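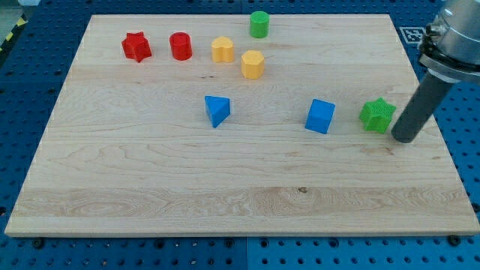 Figure 8.1. A maple board on a perforated table. The grain runs along the board, with a small dark knot in the lower band.

Chapter 8
Wood as a Material: Grain, Knots and Movement

After you have studied this chapter, you should be able to explain how grain is formed in the tree, to recognize the most common kinds of figure, and to decide in which direction a board should be cut for a given piece of furniture.

8.1 Why we begin with the tree

Many students come to the workshop with good hands and little knowledge of the material. They can saw a straight line, but they do not know why the same saw goes easily through one board and with much trouble through the next one. The answer is almost always found in the way the tree has grown.

A tree grows in two directions. It becomes taller at the ends of its branches, and it becomes thicker under the bark, where a thin layer of living cells, the cambium, makes new wood on its inner side. In a climate with clear seasons, the wood made in spring is different from the wood made in summer. Together they form one growth ring. When the trunk is sawn lengthwise, the rings are cut through, and we see them on the face of the board as lines, waves or long pointed arches.

The word "grain" is used in more than one way, and this can confuse the beginner. In this book, grain means the direction of the wood fibers. The pattern which we see on the surface is called figure. A board can have straight grain and a very quiet figure, or it can have wavy grain and a figure so strong that the eye follows it before it follows the shape of the furniture.

8.2 Maple

Maple is a pale wood, cream to light tan, and its pores are so small that they are hard to see without a lens. For this reason the surface becomes very smooth after planing, and it is liked for table tops, cutting boards and toys. The figure is often quiet. Where the fibers turn, the surface reflects the light in another way, and lighter and darker places appear side by side. The student should learn to look at a board from both ends before the first cut, as these places change when one walks around the bench.

Maple is also hard, and a blade which is not sharp will tear it or burn it. In the school workshop at Cistenlow, the teacher Timothée Aubert asked his classes to plane one maple board in both directions and to keep the shavings in two separate boxes. With the grain, the shavings were long and whole. Against the grain, they were short and broken, and the surface had small pits which needed much sanding.

8.3 Knots

A knot is the base of a branch which the growing trunk has closed in. If the branch was alive, its fibers are joined with those of the trunk, and the knot is tight. If the branch was dead, the trunk has only grown around it, and the knot may become loose when the board dries. In both cases the grain near the knot must bend to pass it, so a plane should be set for a very thin cut there.

A small tight knot does little harm in a wide board that lies on a solid base. In a thin chair leg, the same knot can be the place where the leg breaks.

Before you continue with section 8.4, take 2 offcuts of the same kind of wood, one with a knot and one without. Mark the direction of the fibers on each with a soft pencil, and draw how the lines bend near the knot. Keep the drawings, as they will be used again in the exercises on page 136.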